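Start-of-season safety check, Tarlow holiday cottage
Done 7 Jan 2018, with my comments as I went

Hi all, same list as last summer with a couple of extra lines at the bottom. I've put OK, FIX or WATCH against each one and then rambled a bit, sorry in advance. If you're staying before the fixes are done, please read the FIX ones at least!

OUTSIDE

Front steps and handrail – FIX
Second step from the top rocks when you put your weight on the left side. The rail is solid. I've wedged the step with a bit of slate, and Geert Mulder is bringing his mortar mix when he's next up this way. Use the side door if you're carrying anything heavy.

Gutters and roof edge – WATCH
Cleared the back run (half a gum tree in there, I swear) but I don't go up the tall ladder on my own so the front run hasn't been touched. Whoever is up next with a second pair of hands, please do it before the really hot weather sets in.

Water tank – OK
Lid on, mesh intact, overflow running clear. I dipped it at 4,000 litres, so go easy on the showers until we get some rain.

Grass and firebreak – OK
Mowed right back to the fence. Woodpile has been shifted away from the wall, took me a whole morning and I have the blisters to prove it.

Gas bottles – OK
Both chained upright. Soapy water test on the regulator and hoses, no bubbles. The left one is full and the right one is the one in use.

KITCHEN AND LIVING ROOM

Smoke alarm, hallway – OK
New battery, tested, deafening. The dog next door has opinions.

Smoke alarm, kitchen – FIX
Chirps even with a new battery and it's past the replace-by date on the back. I've ordered a Jellell to match the hallway one. Until it's up, leave the hall door open when you cook.

Fire blanket and extinguisher – OK
Blanket is on its hook by the pantry and not behind the cereal (you know who you are). Gauge on the extinguisher is in the green.

Stove – WATCH
Back left burner is slow to catch. Hold the knob in for a count of 8 and it lights fine. If it doesn't, turn it off, open the window and have another go in a few minutes.

Power boards – FIX
Found one board plugged into another behind the telly, with the fan heater running off the end of it. I've thrown the old one out. The heater goes straight into the wall from now on, please.

Hot water – OK
Staltell unit, serviced in spring, sticker on the side. I ran the kitchen tap until it was properly hot and checked under the sink for drips. All good.

BEDROOMS

Windows – OK
All open and close, and all the locks turn. The key for the back bedroom lives on the nail beside the curtain rail, high enough that the little ones can't reach it but any adult can find it in the dark. I tried it with my eyes shut!

Beds and bedding – OK
Slats checked, nothing cracked. Mattresses aired. Bed clear of the heater, nothing trailing on the floor to trip over at night.
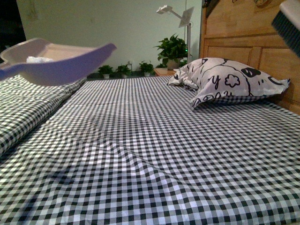
Bedroom, green wall: check sheet on, matching quilt folded to the side.

Bedside lamps – WATCH
One of the flexes has gone a bit stiff near the plug. It isn't split and it works, but I don't love it. Safta Pană says she has a spare lamp at her place that she'll drop in, so that one can go to the tip.

Top bunk rail – FIX
One bolt missing. I had a rummage through the Ursu toolbox and nothing fits, so no kids on the top bunk until I've been to the hardware shop. I mean it, even if they beg.

BATHROOM

Safety switch – OK
Pressed the test button and it tripped straight away. Reset fine. Remember it takes the fridge out too, so reset it before you wander off and make tea.

Bath mat – FIX
Suckers have perished and it slides like a sled. Binned. There's $45 left in the kitty tin and I've asked Geert to grab a new one out of that.

Medicine cupboard – OK
Latch works. Threw out the old burn cream and the sticky cough mixture. First aid kit has been topped up with bandages and a new pair of tweezers.

NEW LINES THIS YEAR

Emergency numbers on the fridge – OK
Rewritten in thick marker, along with the street address, as I blanked on it myself once when I had to ring someone.

Torches – OK
One by each outside door, both working. Spare batteries are in the drawer under the kettle.

Rough cost of the fixes comes to $600 if we have to get someone in for the steps, and far less if Geert's mortar does the trick. Tick things off on the sheet inside the pantry door as you do them, and put your initials so I know who to thank.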